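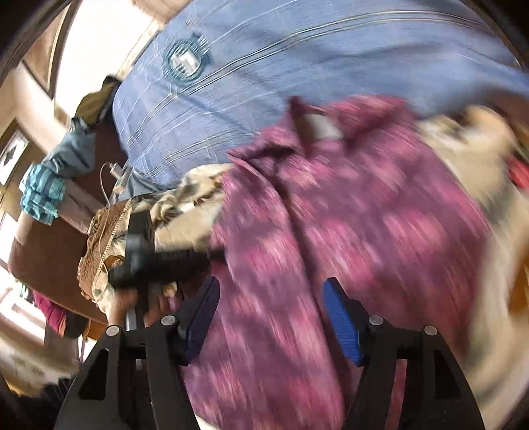
Department of Popular Music Studies, Reference Section

Ziltitz (band)

Ziltitz is an industrial rock band formed by the singer and programmer Alaric Rosenthal. The group began as a studio project and became a four-piece live act after its first EP. Its music combines down-tuned guitars, sequenced bass and spoken or half-sung vocals, mostly in German, with some English choruses on later releases.

History

Rosenthal recorded the first Ziltitz demos alone, using a drum machine and a single rack synthesizer. The demos were issued on cassette in an edition of 581 copies and sold by mail order. A second guitarist and a live drummer joined before the recording of Vilido, the first full-length album, which was released in September on the Higuchi label. The first pressing of 3,000 copies sold out before the end of the tour, and a second pressing followed with a different running order on side two.

The second album, Bandico, was recorded in two sessions separated by a change of drummer. Four of its ten tracks use the earlier drummer's takes. The label's year-end statement listed 3,941 copies sold on all formats. Ziltitz left Higuchi after the tour and has released its own recordings from then on.

Musical style

Most songs are in a minor key at a medium tempo. Guitar parts are built on short palm-muted figures, usually doubled and panned left and right. The bass line is played on a synthesizer and follows the kick drum. Verses are often reduced to bass, drums and voice, with the guitars held back until the chorus.

Reviewers of Vilido compared it to the older bands of the Neue Deutsche Härte genre. Bandico has longer instrumental sections and fewer choir samples, and two of its songs are in triple meter. Lyrics on both albums deal with factory work, sleep and rivers.

Live performances

The band tunes to drop C on stage and plays to a click track. Backing parts are limited to choir samples and sound effects. The largest audience at a headline concert was 3,243, at the closing date of the Bandico tour. A recording of that concert was mixed by Rosenthal and issued as a download without overdubs.

Discography

Demo (cassette)
Vilido (LP, CD)
Bandico (LP, CD, download)
Live recording (download)

See also: Industrial metal; Neue Deutsche Härte; Drop C tuning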